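Kusuma
A data card for the wire bundle set, second release

August 4, 2020

Kusuma is a collection of recordings and notes about short bundles of thin wire on a white table. If you came hoping for something with more drama, the cutlery set is in the folder next door and has forks in it. If you need to know how small, bendy, multicolored things behave on a smooth surface, stay.

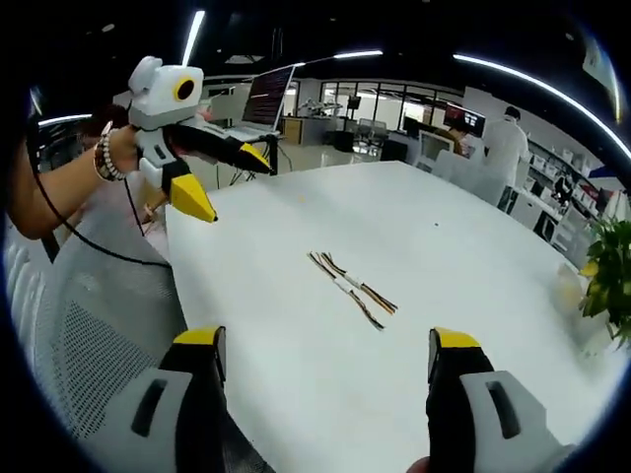
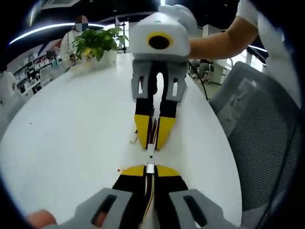 Wire bundles at the white table. First picture: two bundles on the tabletop. Second picture: wires between the fingers and a small white connector block just above the fingertip gap.

What is in the set

The release holds 2,343 recordings. Of these, 1,381 show a bundle being picked up, moved and put back down, and the rest cover straightening, turning and handing over. Each recording comes with a text note of one or two sentences. The notes were typed by people at the end of long afternoons, and the spelling gets more relaxed as you go down the list.

A "bundle" in Kusuma means several thin insulated wires that travel together and are held at some point along their length. The word "harness" was considered and dropped, as it made people expect a car.

Bundle types

The notes use 12 type names. We kept the names the table crew came up with, which was a mistake we have decided to live with. The ones you will run into most:

noodle – long, limp, no opinion about where it ends up
stub – short enough that both ends move when you touch the middle
broom – one or both ends frayed or fanned out
belt – held together by a band in the middle
twins – two bundles lying side by side, treated as one job until somebody separates them

A bundle can be more than one type. The type field takes a list, separated by semicolons. Earlier drafts used commas, and then somebody put a comma in a name.

Colors

Color is noted where it helps tell one bundle from its neighbor. Please don't read anything electrical into it. Yellow does not mean the same thing from one bundle to the next, and brown and orange are mixed up in the notes more often than we would like. If your work depends on telling those two apart, look at the pictures and ignore us.

Black wires are listed as black. "Dark" in the color field means the person writing the note wasn't sure and didn't get up to check.

Table rules

The table is white and stays white. We talked about a mat and voted it down, mostly because wire ends catch in anything with a weave. The price is glare, which comes and goes with the ceiling lights, and a surface on which every crumb looks like a finding. Specks and scraps are not labeled. Wiping between rounds was the rule from May onward and was followed by most people, most of the time.

Bundles are laid down at whatever angle they land. There was a short period when everyone lined them up neatly with the table edge, which produced a very tidy and completely useless batch. It was thrown out. If you find a recording where everything is suspiciously square, write to us.

How to read a note

A typical entry looks like so:

id: 1249-b
type: belt; broom
colors: brown, orange, yellow, black
task: move right, keep flat
result: done
remark: tail folded under, left it

The result field is one of done, partly, dropped or unclear. "Partly" covers a lot of ground. It was meant for bundles that arrived where they should but in the wrong pose, and it was also used for bundles that went somewhere else and looked good there. The remark usually tells you which. Empty remarks tell you it was close to lunch.

Handing over

The handover recordings are the smallest part and the one we get asked about most. One person holds a bundle by the middle or by the connector, the second takes it from the other side. The note says who was meant to let go first. It does not say who did.

Bundles with a connector block are easier to hold and harder to lay flat, since the block wants to be on the bottom and the wires disagree. Those recordings are marked with block: yes. In the first release the field was called "head", and a few old notes still say so.

Known problems

Wires wear out. Frayed ends fray more, bands slip, and a bundle that starts life as a belt may finish as a broom. We did not rename bundles halfway through, so the type field describes each one as it was when it was first logged.

Two bundles touching each other are sometimes logged as one. Two bundles that have properly tangled are always logged as one, as a matter of policy and self-respect.

Left and right in the task field are from the point of view of the person who wrote the note. For the handover recordings that is a problem, and we know it. The side field, added in this release, fixes it for 1,249 entries. The others have a blank there.

People wander through the background. Faces are blurred. The plant has not been blurred.

Changes since the first release

Merged the "twins" and "pair" types, which were the same thing described by two stubborn people.
Added the side field.
Removed the tidy batch mentioned under table rules.
Renamed "spaghetti" to "noodle" after a complaint about accuracy.
Corrected the count of types, which had included a blank.

Related sets

Vumgate covers loose screws and washers on the same kind of table and uses the same note format, with a size field where ours has color. Plusumero is the cutlery set. Its notes are better than ours and its type names are dull. The three can be loaded together if you rename the id field first, or you will get a great many things called 1.

Use and credit

Kusuma is free for teaching and research. Please mention the set by name and say which release you used. If you fix errors in the notes, send them back as a plain list of ids and new values. Rewritten files with no list will be admired and then left alone.

Questions go to the Caltis data desk. Say "wires" in the subject line, otherwise it will be answered by the cutlery people.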